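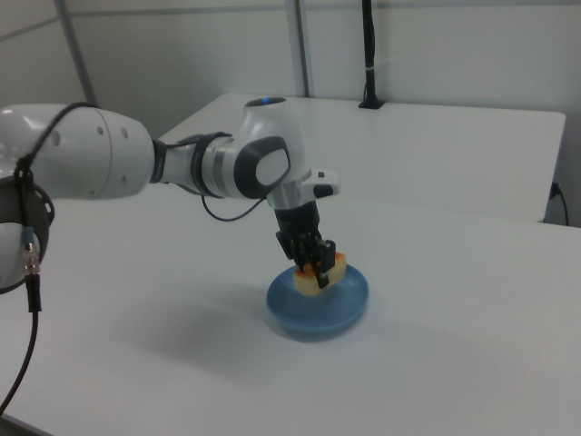

Qu'est-ce qu'un haplogroupe mitochondrial ?

Ensemble de lignées maternelles partageant les mêmes mutations héritées d'une ancêtre commune. L'ADN mitochondrial se transmet par la mère et ne renseigne que sur une seule branche de l'ascendance.

Nomenclature

Chaque haplogroupe est désigné par une lettre majuscule (H, U, L3), suivie de chiffres et de minuscules pour les subdivisions — U5b1, par exemple.

Limites

Deux personnes du même haplogroupe peuvent avoir des génomes autosomaux très différents. La datation des nœuds dépend du taux de mutation retenu.

Voir aussi : chromosome Y, dérive génétique.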